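Ticket: subtitles drifting on Alholm, gets worse toward the end
Status: reopened
Product: Mekia player, desktop
Opened by: Iqra Lodhi

Subs are out of sync on the festival screener of Alholm. Fine at the start, late by the last reel. Only the English track. Screening copy has to go to Distden in March and I can't send it like this.

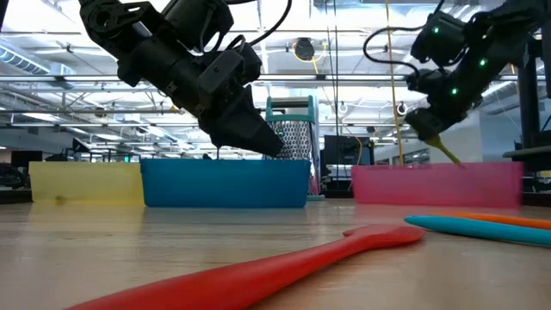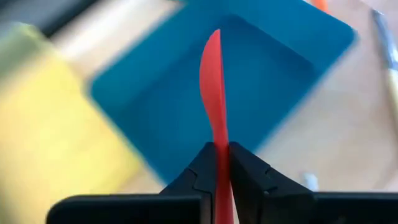
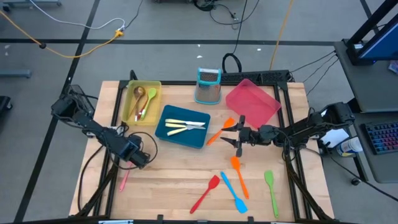 Minhas support: thanks for the report. Drift that grows over the running time is nearly always a frame rate mismatch between the picture file and the subtitle file. Please tell us the running time of the film, how late the last line is, and whether the Swedish track does the same thing. Also please don't fix it with the offset slider yet, as that changes the saved profile and makes it harder to read.

Running time is 100 minutes. First line (mother on the stairs, "you're early") is bang on. Argument in the boathouse is already late, you see her mouth shut and then the line comes up. Last line of the film lands after the cut to black, which kills the ending completely. Haven't timed it exactly, will do tonight.

Swedish track fine all the way thru. Same player, same file.

Already touched the slider, sorry. Put it back to zero after.

Tried so far:
- restart player. nothing
- cleared subtitle cache. nothing
- reloaded English track from the zip instead of the drive. same
- other laptop. same
- turned off hardware decoding. picture stutters now, subs still late. Turned it back on

Minhas support: if the second laptop shows the same drift then it's very unlikely to be the player. Can you open the English file in a text editor and send us the first and last timestamps? The header would help too if there is one.

No header. Sent both timestamps by mail, plus the same two from the Swedish one. First ones match. Last ones don't, English is later by 3 seconds or so, hard to say because the translator split the last line in two.

Asked the translator. She worked from an older cut, the one before they trimmed the bus scene. So not frame rate?? Or both. In the old cut the daughter sits on the bus a lot longer before the friend gets on. Would make sense for a jump there but I'm seeing it before that too, in the boathouse.

Minhas support: that sounds like two separate problems. A trim gives you a sudden jump at one point and a constant error after it. A rate mismatch gives you a slow slide from the first minute. Please check one line shortly before the bus scene and one shortly after, and note both errors. If they differ by more than a blink, the trim is part of it.

OK did that. 7:15 pm, player freshly started, slider at zero.

Boathouse: late, small
Kitchen, "she never said that": late, bit more
Line before bus: late, bit more again
First line after bus: big jump
Graduation speech: still big
Last line: after the black

So both. Slow slide plus a jump at the bus.

Ran the convert tool on the English file with source rate set to the old cut's rate. Saved as new file. Boathouse now good. Kitchen good. Bus still jumps, as you said it would.

Then shifted everything after the bus scene by hand. 70 lines, did them as a block. Needed 15 goes to get the number right because the tool rounds. Graduation speech good now. The two friends talking over each other in the car park is good too and thats the one I was worried about, if those are late you can't tell who is apologizing.

Minhas support: glad to hear it. Can we close this?

No wait. Exported, opened the export in Mekia, and the last line is late again. Everything else ok. Just that one.

Minhas support: the last line was split in two in the original file. Is it possible that only the first half was in your selected block?

Checking. Yes. Second half has old time on it. Merged them back into one line, it reads better like that anyway, she says it in one breath.

Exported again. Watching from the bus scene to the end now before I say anything.

9:40 pm. In sync. Line is up and gone before the cut to black. Uploading for Distden, keep ticket open til they confirm their side plays it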